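Fomalia Jewelry Box, Green

Hinged-lid jewelry box with a cream fabric lining and a padded lid. Partitions divide the inside into compartments of different sizes, including a long one for pieces you don't want to coil. A metal clasp on the front keeps the lid shut.

The separate shallow tray has a padded ring roll on one side. Use it on a dresser or keep it in a drawer.
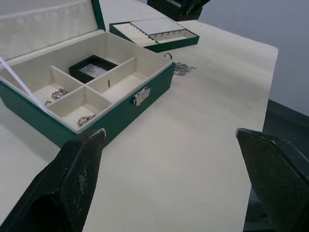
Fasten bracelets and chains before putting them away, one to a compartment if you have the room. Wipe the outside with a dry cloth. Do not use polish on the lining.

Item no. 4000. Price: $82. Jewelry not included. Ships from our Dremcombe warehouse. Orders over $68 ship free. For replacement trays, write to Iara Ocampo in customer service and include your order number.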